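FOR IMMEDIATE RELEASE

Pistach Snack Exchange Returns to Prarnetby in February, With 42 Shops and a Longer Evening

PRARNETBY - The Pistach Snack Exchange, the little winter get-together that began as a way for corner stores to swap whatever they had too much of, will be back at the Narker Building this February, and we could not be happier to invite the whole town along. Doors open at 3 p.m. on Saturday, and for the first time we are staying open well into the evening, so folks who work weekends can stop in on their way home.

Pistach has been selling snacks wholesale to independent grocers in this part of the state for 40 years now. In all that time, the question we have heard most often from shop owners is a simple one: what are people eating in the next town over? The Exchange grew out of that question. Each shop brings the snacks its own customers ask for, sets them out on a table, and lets everybody else have a taste. There is no stage and no sales pitch, and the coffee is free (and hot, we promise, after what happened with the urn last winter).

This year 42 shops have signed up, and the range is wider than we have ever had. There will be potato chips, of course, plenty of them, but also chips made from cassava, plantain, lentils and beets, along with roasted chickpeas, sesame brittle, rice crackers and a smoked almond that one family store has been making in its back kitchen for longer than we have been in business.
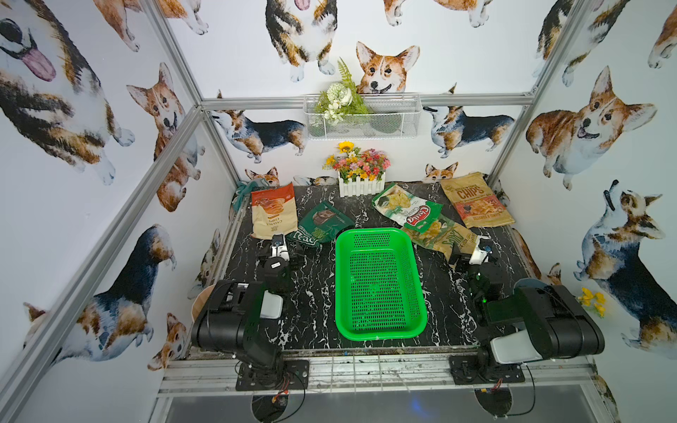 Admission is $4 for adults and free for children, and that covers as much tasting as you care to do. Everything collected at the door goes to the Prarnetby school pantry, which sends students home with a bag of groceries before each long weekend. Unopened packages left over at the end of the night will go to the pantry too, so please don't be shy about bringing a bag or two of your own to add to the pile.

We are especially pleased to welcome Jiang, the family bakery on the east side of town, as a partner for the first time. Jiang will be running a table of savory pastries near the front entrance and, later in the day, a short class on making scallion crackers at home. The class is included with admission, but space is limited, so anyone who wants a seat should put their name down at the door when they arrive.

A word about allergies. Every table will have ingredient cards written out in large print, and shops bringing nuts or sesame have been grouped together on the upper floor, with their own stairway and hand-washing station. The elevator at the Narker Building is working again, and there is step-free entry from the parking lot side.

Parking in the lot behind the building is free all day. The Mill Street bus stops across the road, and the last one leaves at 9:40 p.m.

Shops that missed the sign-up and would still like a table are welcome to ask at the Pistach front counter on any weekday. We have a short waiting list and will do our best to squeeze you in.

###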